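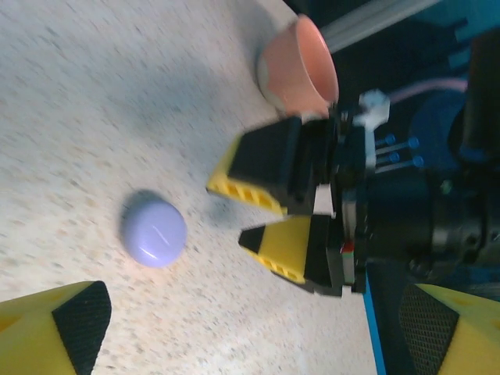

Wrist cam, yellow ribbed fingers, little lavender thing waiting its turn. Gripper comparison thread, get a brew on.

So I've been going back and forth between two sets of fingertips for weeks now, the Vadivis ones and the Clandach ones, and people keep asking me which to buy. I don't have a clean answer but I do have a lot of opinions!

Quick background: the Clandach pads are soft and a bit tacky. The Vadivis pads are harder with more texture to them. Same arms, same controller, same table for both. I only swapped the tips (and my screwdriver, twice, after dropping it down the back of the bench).

I did 244 grasps on the Clandach set and 106 on the Vadivis set. Yes I know that's lopsided. The Vadivis set turned up late in November and I'm only one person with one pair of hands.

Small round things first. Both fine if you come in square. Come in a few degrees off and the soft pads forgive you, the hard ones squirt the thing across the table like a wet bar of soap. Lost a lot of time fetching stuff off the floor.

Cups are the other way about. I like the hard pads on a rim, you get a nice definite stop when they close. The soft ones squash and keep squashing, and the controller can't make up its mind whether it's holding anything.

Nahom Derese asked about force settings. I left everything at the Fikre defaults to begin with, then turned closing speed down to 600 in the config for the hard pads. Massive difference. Should have done that on the first morning.

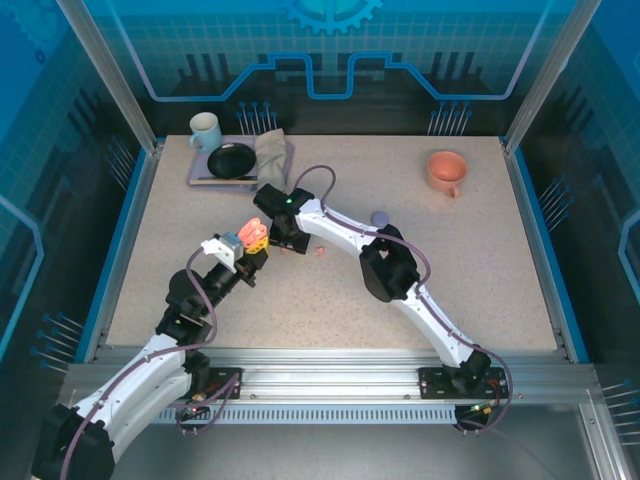
Two arms is where it gets fiddly. A grasp that's perfectly good for one arm can be rubbish for a handover, and you don't find out till the second gripper comes in and there's nowhere left to hold. With the pair facing each other over a gap that short, and the left one already clamped on that ridged pinky-red piece, I care far more about how much finger is in the way than about grip strength. Slim tips win every time, sorry Clandach.

Someone will say "just use the overhead view". I do! It's great for planning and hopeless for the last bit, the grippers hide exactly what you want to see. The wrist cam is the one I'd keep if you made me pick -- even though the fingers hog the corners of it.

Cables next. Leave more slack than you think, then a bit more. I had a loop snag on an elbow at Follville last year and I still wince.

Not tried yet: cloth. The towel is my next job and I'm dreading it. My money's on the soft pads there.

If you've run either set on thin sticks or pan handles, please shout, I'd love to compare settings before I start on those. Config file goes up tonight once I've taken the swearing out of the comments.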